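Week 5: Why Random Numbers Feel Unfair (and What Designers Do About It)

Last updated: February

Hello again! This is the handout I promised at the end of the dice session, and it runs a little long because I love this topic and can't leave things out. Read it before the workshop and bring something to write on. If you missed the session, Ching-wen Chuang has kindly shared her notes in the course folder, and they are tidier than mine.

1. The miss that ruins your evening

Everyone who plays tactics games has a story like this. You line up a shot, the screen says 90 percent, you picture the enemy already on the floor, and you miss. Then you miss again with the next soldier, also at 90, and you put the controller down and go make toast.

The math is fine. Two misses in a row at those odds come up once in every hundred pairs, and a long campaign has a LOT of pairs. The trouble is that most of us read 90 percent as "yes." We also remember the misses far better than the hits, so after a month of play the game in our head is much crueler than the one on the disk. I find this wonderful! You can write a perfectly fair die roll and still get angry letters.

Try this before you read on. Write down what you think a run of coin flips looks like, then flip a real coin and compare. Your invented run will almost certainly switch back and forth too often. Real coins clump.

2. Pure rolls and shuffle bags

A pure roll has no memory. Each attack, each loot drop, each card pull starts fresh. It is easy to write, easy to test, and it produces streaks.

A shuffle bag is the opposite approach. Put all your outcomes in a bag, shuffle, and draw them one at a time until the bag is empty, then fill it again. If the bag holds 17 outcomes and 2 of them are treasure, the player is promised two treasures for every full bag. The longest possible dry spell has a hard limit, and you can work it out on paper. (Do! It's the first exercise below, and remember that two bags can sit back to back.)

The cost is that clever players count. In Lustano, the little dungeon game we've been picking apart all term, Siebe De Graaf noticed that once both treasures had come up he could stop opening chests until the refill. He was right, and it flattened the whole middle of the game for him. Bigger bags hide the pattern better but weaken the promise. Somewhere between the two there's a size that feels good, and finding it takes playtesting. 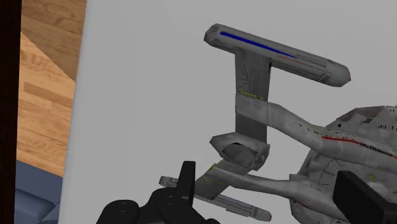
Rising odds are my favorite fix. Start with a low chance, bump it up after every failure, and drop it back to the start after a success. The average can be tuned to land wherever you like, and the streaks get shorter without the outcomes turning into a timetable. Now think about where the roll is made. Suppose you are building a space battle and a hit can land on any section of a ship like the gray one with the blue stripe along its upper nacelle. You could keep a single counter for the whole ship, or give the hull and each nacelle a counter of its own. With separate counters, a player who keeps firing at the same nacelle is steadily building toward a success there, and sticking with a target becomes a real tactic. With one shared counter, they can switch to the hull at the last second and cash in everything they built up. Both are playable! They make very different games, though, and the only change in the code is where a number gets stored.

3. Telling the player, or keeping quiet

Suppose your game shows 70 percent and quietly rolls at something kinder. Plenty of players will be happier. Some will feel cheated when they find out, and somebody always finds out.

We had a terrific argument over this. Snædís Stougaard's position was that a displayed number is a promise, full stop. Vaughan Ashby held that the display is part of the fiction, like the music, and should serve the mood. I lean toward Snædís when the number is on screen and toward Vaughan when it isn't. Gekora gets around the question by showing words: "risky," "fair," "strong." Look at how much freedom that gives the designer, and then ask yourself what an expert player loses.

4. Rolls before and rolls after

One last distinction, and it's a big one. Some randomness arrives before you decide (the map, your hand of cards) and some arrives after (did the attack land?). The first kind gives you a puzzle. The second kind judges your answer. Players put up with huge amounts of the first kind and get prickly over the second, so if your playtesters are complaining about luck, try moving a roll earlier in the turn before you touch any of the odds.

Exercises

Work out the longest dry spell for the treasure bag in section 2.

Sketch a rising odds rule with a starting chance of 5 percent. Choose your own bump and explain how a player would feel on the fifth failure.

Take one roll from Lisham that happens after the player's choice and move it in front. Write a short paragraph on what changes.

Ayten Kırmızıgül's question from last time is still open, and I'd love some attempts at it: can a game with no randomness at all still feel lucky?

Bring your sketches to the workshop. Messy is fine. We'll play them with real dice and real snacks.

Course handouts © Þórarinsdóttir Game Design Workshop | Contact | Back to top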